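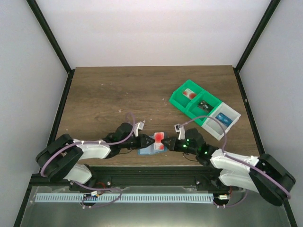 HOME ORGANIZATION AND SMALL-ITEM STORAGE
Course 381, Unit 2: Sorting Before Storing
Instructor: Shona MacKinnon

Purpose of this unit

Students will learn to sort the contents of a drawer, shelf or desk before choosing any container. Purchases made at the start of a project often have to be returned. For this reason the course places sorting first and does not discuss products until Unit 3.

Terms used

Category: a group of items kept together for one task, such as mailing letters or mending clothes. A category is defined by use. Scissors may therefore belong to more than one category, and a household may reasonably own a second pair.

Active items: items used at least once a month.

Reserve items: unopened supplies of something already in use, such as extra tape or batteries.

Residue: whatever remains when all other items have been assigned. Residue should be dealt with before the session ends. It should not be given a compartment of its own.

Procedure

1. Empty the whole drawer or shelf. Partial emptying is not accepted for the graded exercise.
2. Group items by task, without regard to size or color.
3. Separate active items from reserve items within each group.
4. Measure the largest item in each group and write the figure on the worksheet.
5. Assign the groups to compartments. Active items go nearest the front.

A divided bin suits groups of similar volume. Where one group is much larger than the others, a separate open tray is usually the better choice – the large group will otherwise spill into its neighbors within a few weeks.

Case for discussion: the Lindqvist desk

A family desk is shared by two adults and a child. The adults pay bills there in the evening, and the child uses it for drawing after school. A count of the contents gave about 300 items, of which 200 were pens, pencils and crayons. The family had bought a deep basket for all writing tools and found that the pens they needed were always at the bottom.

Students should consider the following points before the class meeting:
The number of categories present, as opposed to the number of kinds of object.
Whether the child's materials should remain on the desk at all.
How many pens can be called active, and where the reserve should be kept.

Labels

Labels should name the task in one or two words. "Mail" is preferred to "stamps, envelopes and return labels." In a shared household, all users should agree on the wording.

Assignment

Complete the procedure for one drawer at home and submit the worksheet, with a short account of how the residue was handled. Worksheets are due by 4:00 p.m. on the day before the next class meeting. Questions about grading should be sent to Senad Stan.

Reading for Unit 3: Gashi and Nam, course packet, the section on shelf depth.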